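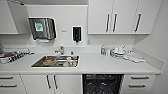 The kitchenette, with paper towels and soap on the wall.

Right, welcome, and thank you for giving up a Saturday! I'm Yen-ting Yu, I've lived by the river in Nevosstead most of my life and I want to talk about the proposed quarry extension upstream. (Pause. Check the back row can hear.)

Start with the river itself. Kingfishers, otters, the old alder wood on the bend – ask who has walked it this spring, hands up. The application takes the working edge to within 37 metres of that wood. It's on page 2 of the plan, very small, so hold up the big copy.
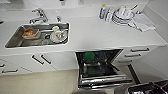

Water is the bit I get most excited about, so don't rush. The quarry would pump groundwater to keep the pit floor dry, and the springs that feed our stream come out of the same rock. Think of a kitchen sink with dirty dishes in it, a bowl, a plate, a cup on its side, and one drain at the bottom. Everything rinsed off up here ends up going down there. A valley does the same thing with silt, only much more slowly, and our drain is the stream. Adel Fahmy has been testing it since December and has brought his jars. Let him speak!
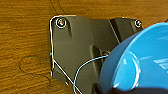
Dark grey bracket on wood, with two screws.

Then lorries. The applicant's own figure is 411 a week at the busiest time, all through the crossroads. Read it twice. Sakda to add the bit about the school run.

What to do next: write your own letter, in your own words. Over 500 people live in the parish and every separate letter gets read, while a copied one counts for far less. Say where you live, say what you use the river for, name the wood, mention the springs. A page is plenty.
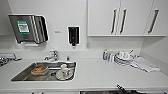
And if writing isn't your thing, come and see Kam-wah Kuo at the side table, who'll sit down with you and get it on paper. She's brilliant at it.

Questions. If someone asks about jobs, give a straight answer, then hand over to Rezaul for the planning side. Walk to the bend leaves straight after, boots needed!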